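Bar stock

Bar stock (also barstock, or just bar) is raw metal or plastic sold in long straight lengths with the same cross section from one end to the other. Starting material for a huge share of machined parts: bolts, shafts, hinge pins, valve bodies, tool handles. Usually bought from a stockholder or service center, cut down in a saw room, then turned, milled, drilled or forged.

Contents
1 Terms
2 Shapes
3 How it is made
4 Finish and condition
5 Sizes and tolerances
6 Marking
7 Cutting
8 Storage
9 Offcuts and remnants
10 Scrap
11 In everyday speech
12 See also

Terms

Usage is loose. In most shops "bar" means a solid section, while "tube" and "pipe" are hollow and get their own rack. "Rod" overlaps with bar. Welders use rod for filler, concrete people use it for rebar, plastics dealers use it for anything round. "Billet" strictly is a semi-finished piece meant for further rolling or forging, but in car and bicycle advertising it has come to mean any part machined out of solid bar or plate.

"Blank" is a piece already cut to length for one particular part. "Slug" is a short blank, normally round. "Drop" is what is left over after the cut, see Offcuts.

Shapes

Round is the commonest by far. Lathes want it, and it rolls out of the mill easily. Hexagonal bar is used for nuts and fittings, where the flats of the bar become the wrench flats of the part and save a milling step. Square and rectangular bar goes to fixtures, keys, frames, gate work. Rectangular is usually called flat bar once it is noticeably wider than it is thick, though there is no single agreed cutoff and catalogs differ.

Less common: octagonal (chisels, pry bars), half round, D section, and profiles drawn to order for one customer. Extruded aluminum can have almost any outline, and is generally listed separately as "profile" or "extrusion" even when solid.

How it is made

Hot rolling. A heated billet goes through a series of grooved rolls, each a bit tighter than the last. Cheap, fast. Leaves a dark scale on steel and slightly rounded corners on square sections.

Cold drawing. Hot rolled bar is cleaned of scale, pointed at one end and pulled through a die smaller than itself. Gives a smoother surface, closer size, somewhat higher strength. It also leaves stress in the outer skin. Machine one side of a cold drawn flat and it will often bow, a thing apprentices generally find out for themselves.

Extrusion. Metal pushed through a die like paste out of a tube. Standard for aluminum, common for brass, possible for steel but costly.

Continuous casting. Used for iron and bronze bar. Cast bronze is sold both solid and cored, the cored kind being popular for bushings.

Turned, ground and polished. Round bar with the skin removed on a bar peeler, then ground. For shafts that must run true with no further work.

Plastics such as nylon and acetal are mostly extruded slowly and cooled under pressure so that no voids form in the center. Large diameters may be cast instead.

Finish and condition

Steel bar comes black (scale still on), pickled, bright, or ground. Bright bar is oiled before shipping and rusts fast if the oil is wiped off and not replaced. Bars that sweat in a cold warehouse and are then banded together can stain along the lines where they touch.

Heat treatment condition matters as much as the grade. Annealed bar cuts easily and can be hardened afterward. Pre-hardened bar is slower to machine but saves a trip to the heat treater, and a second trip if the part warps. The condition should be on the certificate that comes with the order.

Sizes and tolerances

Sold by nominal size, then by length. Mill lengths vary by product and region, and "random length" on a quote means just that. Customers who need a fixed length pay for it.

Tolerance depends on the process. Hot rolled is loosest. Cold drawn bar is normally on or under nominal, never over, so that it will pass thru a collet of the same size. Straightness is a separate callout and easily forgotten. A bar within size but slightly bent will whip in a bar feeder at high speed, with noise to match.

Buyers of stock for finished parts add an allowance for cleanup. How much depends on the surface. Black bar needs more, as the scale and the decarburized layer under it both have to go.

Marking

Grades can't be told apart by eye. Two steels with very different behavior look identical once cut, so bars are stamped, stenciled, tagged or painted on the end. End paint is oldest and most widely used. There is no universal color code. National and trade schemes have existed, but every large stockholder has its own, and many shops repaint incoming bar to match a chart on the wall.

Usual rule: cut from the unpainted end so the mark stays on the bar to the last. Just as usually broken. Once the painted end is gone the remainder is unknown material and in regulated work has to be scrapped or tested. Spark testing against a grinding wheel sorts plain carbon steel from high alloy roughly; a handheld X-ray fluorescence gun does it properly but has trouble with carbon.

Printed marking along the whole length of the bar, repeated, gets around the problem and is common on stainless and on aluminum.

Cutting

Band saws do most of it. Horizontal saw, automatic feed, flood coolant. Cold saws (slow circular blade) leave a cleaner face and a smaller burr. Abrasive cutoff is quick and dirty, fine for construction, avoided for hardened stock due to the heat. Shearing is the cheapest for small sections in volume but distorts the end.

Each cut loses the width of the kerf. On short blanks this adds up, and estimating software takes it into account along with the grip length, the last bit of bar that the vise needs to hold on to and that cannot be cut further. Fitting a list of required lengths into available bars with least waste is the one-dimensional cutting stock problem, a standard exercise in operations research and still done on the back of an envelope in smaller shops.

Storage

Long bar goes on horizontal racks, cantilever type, heaviest at the bottom. Vertical racks take less floor and let a person pull one bar without moving the rest, but are limited by ceiling height and by what can be lifted safely by hand. Honeycomb racks suit small diameters. Automated tower systems keep bar in cassettes and bring the right one down to the saw.

Dissimilar metals are kept apart. Stainless in particular is kept off bare carbon steel arms, which leave iron on the surface that later rusts and gets blamed on the stainless. Plastic or wood strips on the arms are normal.

Short pieces are a different matter. Below a certain length they fall thru the rack arms, so they end up in bins, drawers, crates or a heap beside the saw.
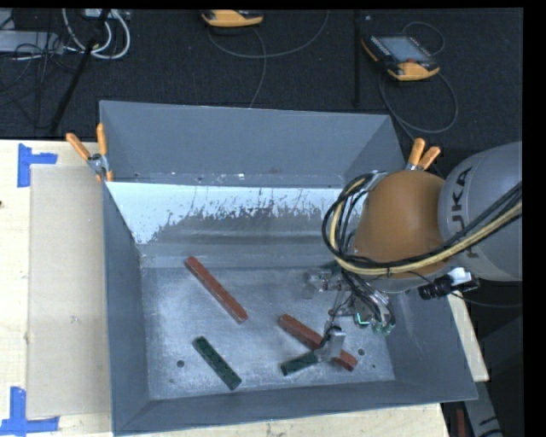 Offcuts and remnants

An offcut long enough to be used again is a remnant. Where the line falls is a shop decision. Some keep anything longer than a hand, some go by price per pound and keep tiny pieces of titanium while throwing out mild steel as long as an arm. Remnants kept with no record of what they are tend to be kept for years.

Stockholders sell remnants too, by weight from an open bin, at a counter or online. Popular with model engineers, knife makers and schools. Grade is sometimes known and sometimes only "free cutting, probably". Buyers making anything load bearing should not rely on it.

Record keeping for remnants is the usual weak point. Methods include a tag wired on at the saw, grade written on the face in paint pen, and separate bins by alloy. Bins by alloy work until one fills up.

Scrap

Pieces too short to keep are sold as solids, which bring more per pound than turnings. Solids are dense, carry little oil, and melt with less loss. Mixed alloys are priced at the lowest grade in the load, so seperating at the saw pays for itself with copper alloys and nickel alloys, and hardly at all with plain steel.

In everyday speech

"Bar" for soap, chocolate and gold comes from the same general sense of a long solid piece, though gold bars are normally cast one at a time in molds and are not cut from stock. "Stock" in this sense, meaning material on hand, is shared with lumber and paper.

See also

Billet
Cutting stock problem
Flat bar
Key stock
Rebar
Scrap metal
Tool steel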